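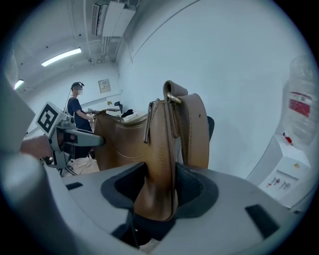

Home Forums Edged Antiques Care & Display New Posts Search

Thread: Cavalry sabre, 1850s or so. Clean the scabbard or leave it?

tannerslane
Hello all, first proper post from me after months of reading in the background. My uncle has passed on to me a British light cavalry sabre that lived over his fireplace for as long as I can remember. The blade is in lovely order apart from a bit of grey spotting near the tip, but the steel scabbard is another matter, brown all over and quite rough to the touch on the side that faced the wall. The guard is stamped 2,055, which I take to be a rack number or something of the sort. I would dearly like it to look cared for, and my wife would dearly like it not to leave marks on the wallpaper. Should I take the rust off, or would I be ruining it? I paid nothing for it so value isn't the main thing, though I gather one like it made 900 pounds at the Werdale sale in October and I'd hate to do something daft.

Guvgate
Welcome! What a nice thing to be handed. My advice is always the same and my friends are sick of hearing it: light oil, soft cloth, patience. Put a thin coat on the scabbard, leave it overnight, wipe it off with an old tea towel, and do it again the next evening. After a week or two of this you'll be surprised how much of the loose stuff has come away, and the brown underneath goes a rather handsome dark colour. Please don't go near it with wire wool. I did that to a bayonet scabbard when I was young and keen and I still wince when I see it.

Nekis
I'm going to disagree with Guvgate here, in a friendly way as ever :) The finest grade of wire wool with plenty of oil is perfectly all right on a plain steel scabbard if you go gently and keep stopping to look. These were kept bright in service. Troopers were scrubbing them with brick dust! A brown scabbard isn't how anybody in the regiment would have seen it, and if the rust is rough then it's still eating away at the metal. Blade is different, leave that to oil only.

Guvgate
Yes, and the brick dust is why half of them have no markings left. I do take the point about active rust, but he says it's rough on one side only. I'd treat that side and leave the other be.

Tincuța Tănase
Hello, I hope you don't mind me joining in. I look after mostly Hungarian and Romanian pieces but rust is rust wherever you go. Before anybody does anything, does the blade slide in and out freely? Many of these have thin wooden strips inside, and if oil gets down the mouth of the scabbard the wood soaks it up, and then it holds every bit of dirt you put in afterwards. I stuff the mouth with a twist of clean rag when I work on the outside. Also, please don't hang it back on the chimney breast, the warm and cold does it no good at all. An inside wall is far kinder.

tannerslane
Thank you all so much, this is more help than I dared hope for. It slides in well enough until the last few inches, then wants a bit of a shove. I had put that down to dirt. I never thought of the fireplace being the trouble, but it was certainly the wall side that suffered.

Anghel
If it sticks in the last few inches, check for a dent near the bottom before you shove it again. You can feel one with your thumb more easily than you can see it. I wouldn't try to knock it out at home either. I was quoted 200 pounds by a restorer to have two dents raised and thought it was robbery, then watched a chap at a fair sell one he'd split down the seam trying to save the money, and he got 70 for it.

Nekis
Store them apart for now, would be my advice. Blade oiled and laid flat somewhere dry, scabbard on its own. And we'd all love to know what's on the back edge of the blade, near the hilt. There's often a maker's name there.

tannerslane
There is a dent! About a hand's width up from the tip, on the rough side. I've taken the sword out and it is on top of the wardrobe in an old cotton sheet. I'll start with Guvgate's oil and tea towel on the scabbard, rag in the mouth as Tincuța says, and if it is still rough in a fortnight I may creep over to the Nekis camp. I'll have a look at the back edge tomorrow when the light is better.

Guvgate
Good man. Take your time over it, and do let us know about the maker's name.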